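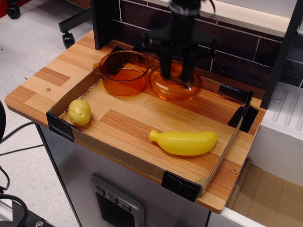 My mother sold the house in Skokby in December, and I came on the Monday bus to help her choose what to keep. The bus takes two hours and the heater blows only on the left side, so I sat on the left side with my coat on my knees. She had promised me the kitchen. I wanted very little from it, in truth only the amber glass pot, the kind with a round body and a small spout, that throws an orange color on the wood under it when light comes through. She used it for soup and for beans, and one winter for a sick bird. The rest could go to the market at Getar, where a man named Botha bought whole boxes without opening them.

She was at the door before I knocked.

"You are thin," she said.

"I am the same as in summer."

"Then you were thin in summer."

We began with the upper cupboards. My mother stood on the floor and gave orders, and I stood on the chair. Plates, wrapped. Cups, wrapped. A tin with buttons, which she took from my hands and put in her apron, and I did not see it again that day. In the back of the highest shelf there was an envelope with the name Nokuthula Fourie written on it in my father's hand.

I knew this name. She had taught in the school when I was small, and she lived then in the yellow house beside the pump. She had a bicycle with a basket and she went away when I was nine. More than this I did not know.

"Give it here," said my mother.

I gave it. She did not open it. She sat down on a box which was marked GLASS, and I heard the cardboard complain.

"He borrowed money from her," she said. "For the roof. You remember the year of the roof?"

I remembered the buckets. I remembered that we had slept all three in the kitchen, and that I had thought it was a holiday.

"It was 300. Every month he put something in the envelope. Then she left, and he did not know where to send it, so he kept it on the shelf. He said one day she will come for it."

"And you never used it?"

"It was not ours."

She turned the envelope over. Money from those years is not accepted any more in the shops. I had read that the bank changed the old notes for some time, and then it stopped. I did not say this. I think that she had read it too.

"How much is in there?" I asked.

"There is 134," said my mother, without opening it. "The rest he never managed."

We ate bread and cold potatoes on the last two plates. Outside it got dark very early, and the neighbor's boy went past with his sled though there was hardly any snow, only a gray stripe along the fence. My mother asked about my work, and I told her about the new manager, and she said that he sounded like a man who closes windows.

After the meal she washed her plate, dried it, and wrapped it in newspaper. Then she put on her boots.

"Where are you going?"

"To the post office. The girl there is the daughter of the cousin of Nokuthula. She will have an address."

"Mama, it is past six. It is closed."

"She lives above it," said my mother, and she took her scarf from the nail.

I went with her. It was 28 steps down from our gate to the road, I had counted them all my childhood, and she held my arm on every one. In her other hand she had the envelope, and she held it a little away from her body, as one carries a full cup.

Search stories Enter keyword Go

Comments

Skiseo: I read this on my lunch break and then I called my father. Did they find the address?

marta_k: "a man who closes windows", I have worked for this man!

Old Reader: Good story. The steps at the end made me think of my grandmother's house, which also had too many.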